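Setting Up the Chore Trials, Section 4: Table Clearing

By the Stetitz documentation desk
2018-03-12
6 min read

Read this section before you let the arm near real dishes. Machines can do parts of this chore today. They can find a cup on a plain table, lift it, and put it in a bin. They are still poor at stacked plates, wet glass, and anything soft. The settings below assume that level of skill and no more.

4.1 Before you start

1. Finish the joint check in Section 3.
2. Update the Hallinen controller and restart it.
3. Clear people and pets from the reach of the arm.
4. Put the stop button where you can get to it without leaning over the table.

CAUTION: The stop button cuts power to the joints. A raised arm will sag when you press it. Keep your hands out from under it.

4.2 Run the chore in simulation

1. Open the Mohmand simulator and choose Table Clearing.
2. Load the plain room. Leave clutter set to zero for the first run.
3. Set the speed limit to 34 percent.
4. Add one cup and start the task.
5. Repeat until you have 90 runs on record, moving the cup each time.
6. Open the results page and write down the success rate.

Note: A success is a cup placed upright in the bin. A cup that lands on its side counts as a miss, even if a person would let it go.

Our own arm scored 77 percent on its first full set. Most misses came from the grip closing too early. If your score is lower, check the grip delay before you change anything else.

4.3 Add the second object

Load the plain room again and check the work surface before you place anything on it. Old objects sometimes stay in memory after a crash, and the planner will steer around them even when they are not drawn.

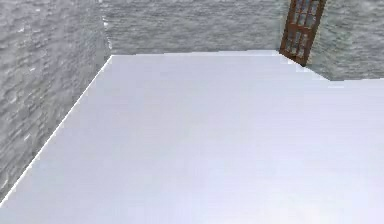 1. Place a cup and a plate with a hand's width between them.
2. Run the task at the same speed limit.
3. Move the two closer together, a little at a time, until the arm starts to fail.
4. Record that distance. You will need it in Section 5.

CAUTION: Do not raise the speed limit to make up for slow planning. The arm waits between moves because it is working out the next one — a faster joint does not shorten the wait.

4.4 Moving to a real table

Use plastic dishes. Expect a lower score than you had in simulation, mainly from glare and from dishes that slide. A person will still clear the table sooner, so plan the trial for a time when the table isn't needed.

Related sections
Section 3: Joint Check and Home Position
Section 5: Sorting Dishes by Type
Brolau Bin Mount: Fitting Notes
Folding Towels: April Trial Plan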